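Sanditz 양팔 작업 키트 사용기

2021년 8월 30일

Sanditz의 양팔 키트를 들인 것은 지난 2월이다. 팔 두 대와 그리퍼, 제어 소프트웨어가 한 묶음이고, 작업대와 덮개 천은 따로 마련해야 한다. 우리는 생활용품 정리 작업에만 썼다. 공장용 조립이나 용접을 생각하는 분에게는 참고가 되지 않을 것이다.

설치
상자를 열고 첫 동작까지 3일 걸렸다. 베이스 고정은 설명서대로 하면 되는데, 두 팔의 좌표를 서로 맞추는 과정이 길다. 설명서의 해당 부분은 번역이 어색해서 영문판을 같이 펴 놓고 봤다. 케이블은 기본 길이가 넉넉한 편이지만 고정용 클립이 적게 들어 있다. 작업대 앞쪽 아래로 돌리려면 클립을 더 사야 한다.

정리 작업
주로 시킨 일은 작은 물건을 집어 통이나 나무 수납함에 넣는 것이다. 프로그램은 팔을 손으로 끌어 가르치는 방식과 좌표를 입력하는 방식을 모두 지원한다. 처음에는 손으로 가르치는 쪽이 빠르고, 같은 동작을 반복할 때는 좌표 쪽이 편하다. 봉제 인형은 몸통을 잡게 하는 것이 낫다. 팔이나 귀를 잡게 하면 들어 올리는 도중에 방향이 돌아간다. 뚜껑 달린 휴지통은 뚜껑을 젖혀 둔 상태에서 시작하도록 작업을 짰다.
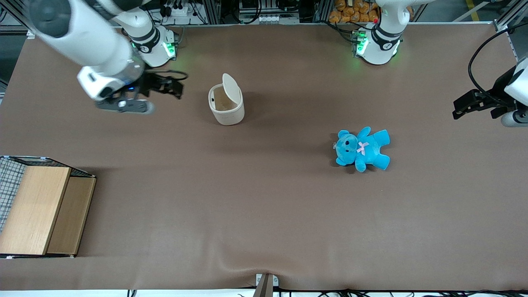
그리퍼
두 손가락 평행형이고 색은 검다. 손가락은 나사를 풀어 교체한다. 천이나 털처럼 눌리는 물건은 힘을 기본값보다 낮춰도 잘 잡았다. 반대로 매끈한 원통은 기본값에서도 가끔 미끄러졌다. Clavance에서 나온 고무 패드를 붙인 뒤로는 그런 일이 줄었다. 패드는 별매이며 규격이 맞는지 확인하고 주문해야 한다.

소프트웨어
Jondanden이라는 이름의 편집기가 들어 있다. 동작을 블록으로 이어 붙이는 방식이라 배우기는 쉽다. 다만 블록이 많아지면 화면 이동이 느려진다. 실행 기록은 2000건까지 저장되고 그 뒤로는 오래된 것부터 지워진다. 우리는 1292건이 쌓였을 때 한 번 내보냈는데, 파일이 하나로 묶여 나와서 날짜별로 다시 나누어야 했다. 한글 파일명은 깨진다.

양팔 동시 동작
두 팔이 가까워지면 한쪽이 멈추고 기다린다. 안전 면에서는 믿을 만하지만 대기 거리가 너무 길게 잡혀 있다. 설정에서 줄일 수 있으나 메뉴가 깊은 곳에 있다. 한쪽 팔에서 다른 팔로 물건을 넘기는 동작은 19번 시도해서 3번 떨어뜨렸다. 모두 부드러운 물건이었다.

지원
문의는 이메일로만 받는다. 담당자 Itsuki Sekiguchi 씨의 답변은 정확했고, 좌표 보정 문제는 보내 준 설정 파일로 해결했다. 답이 오기까지 며칠 걸린다는 점은 감안해야 한다.

비교
이전에 쓰던 Vukadinović 제품은 팔이 하나였다. 설치는 그쪽이 간단하고 기록 관리도 낫다. 물건을 넘기거나 두 곳에서 번갈아 집는 작업이 필요하면 Sanditz를 권한다. 팔 하나로 되는 일이라면 이 가격을 들일 이유가 적다.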